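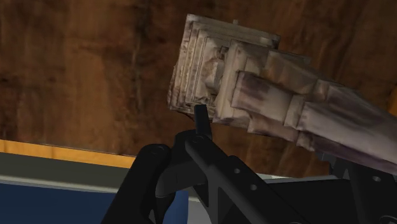
The limit should have been written down long ago, according to Boros, which wants the same wording extended to mobile arms. Derkdale would prefer a longer trial period first.

Both were replying to version 3 of the Trallell handling code, the voluntary rules for testing robot grippers on irregular objects in simulation. The new text says fingertip contact force must be logged at every step, and that a run with gaps in the log can't be counted -- even if the grasp held.

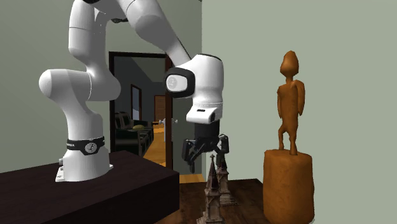
Page last changed: 2019-08-08

Zomavach, which maintains the code, received 133 comments on the draft issued in March. Results from up to 1026 earlier runs may need to be filed again. Labs already using the previous version can keep to it until their next audit.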